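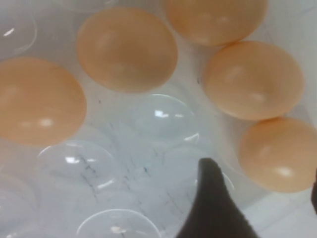
Sigrun Wallin wrote back after our last report to ask whether any of this would be useful in a real kitchen before her grandchildren have kitchens of their own. Fair question, and I've been looking forward to answering it, because this was the best stretch the Morlow project has had so far!

Eggs first. We picked them in April as the chore we expected to fail at longest, and they have gone better than the towels. The gripper works over a clear plastic tray, which used to be a nightmare for us: the cups throw back glare, the surface underneath shows through, and the software kept reaching for empty cups as if something were in them. The new wrist view model from Ondetti has mostly cured that. Over this period we ran 614 egg moves, from tray to bowl or from one cup to another. We cracked 11. A further 121 ended with the arm stopping and asking for help, usually when two eggs sat so close that the finger had no gap to go down into. I'd much rather have a stop than a crack, but that number is too high for a shop and far too high for a home, and bringing it down is the main job for the next period.

Speed is still poor. A person empties a tray while talking on the phone. We can't do that yet, and I don't want the egg results to suggest otherwise.

Towels: folding is fine if the towel starts flat. From a heap, no. Estíbaliz Peñalver has been trying a trick where the arm lifts one corner and waits for the cloth to stop swinging before it grabs the next, and I love watching it, but it isn't ready to be measured.

Shelf restocking at the Vik store: cans and boxes good, bags of rice bad. They sag and then they slide. The store manager has offered us early mornings before opening, so we can try with real shelves again.

Spending is on plan except for fingertips, which wear faster than Gukatano told us to expect. We would like to move money from travel to cover 2 more sets.

So, Sigrun: a slow helper that handles eggs in a back kitchen with a person nearby looks possible to me now. One that puts away your groceries alone, no, and I can't give you a date for it.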